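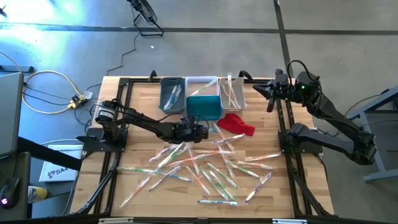 Vy Dương had been sorting donated supplies for three winters before she bought a single bin. "I used bags inside of bags," she says, laughing. "You'd go looking for soap and come out with a sock."

These days she puts together the personal care kits for Drenia, a winter supply drive that sent out 436 of them last February, and she can talk about sorting the way other people talk about baseball. I asked for twenty minutes of her time and stayed until well past 4 p.m.

Her first rule is that the wrapper stays on. Toothbrushes go out sealed, in the same plastic they came in, and she's cheerful about the trouble this causes. "They slide! You stack eleven of them and they're on the floor before you turn around. So I quit stacking. I dump them out flat and I pick."

What she picks by is color. She tried sorting by bristle type one year and gave up before lunch, squinting at tiny print. Color is something anybody can do while carrying on a conversation, and she loves the conversation part. "Put Phúc Lã next to Chiharu Nagano and give them a pile of blues and oranges, and you'll hear every story in town."

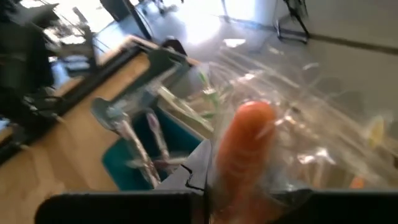
Food is the newer side of the work, and Dương came to it reluctantly. The kits had always been things that keep. Then Gøran Viklund, who grows vegetables out at Granthorpe, asked if she could use some produce for the families picking up kits, and she said yes before she'd thought about it. Now she's a convert to the big clear bag. You can tell there's a carrot in there without opening anything, and a bit of green leaf shows through even when the plastic is all crinkled up. "I want to see orange from across the room," she says. "If I have to untie it to know, I've lost."

She goes back and forth on labels. Sơn Triệu made her a beautiful set, and she used them for one season, then started moving the bins around and never moved the labels with them.
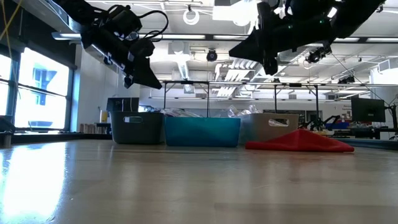
Bins, though! Ask her about bins and clear your afternoon. She likes them low enough to reach into without standing up, and she wants each one a different color, so that "put it in the teal one" is a complete instruction. A gray, a teal and a beige in a row will do nicely. She's fond of a handle opening near the rim too, for dragging a full one closer with two fingers. And she always has a cloth on the table, preferably red, which she can find when everything else is see-through plastic.

"I wipe, I fold it, I put it down, I lose it, I find it," she says. "Red is the only reason I find it."

Her advice for anyone starting out is to begin with 50 kits and one kind of item. Get the toothbrushes right, then add the soap.
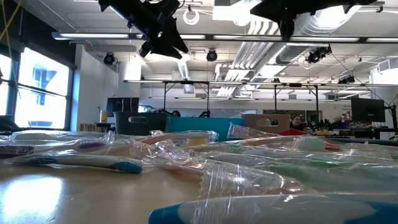

The soap, she warns, is where people get ambitious. Bars come in every size, and a big one will push everything else out of the pouch. She does a test pouch first, packs it, shakes it, opens it again, and only then lets anyone start on the rest.

I asked if she ever gets tired of it. She was already reaching for another pouch. "Come back in the fall," she said. "We're doing combs."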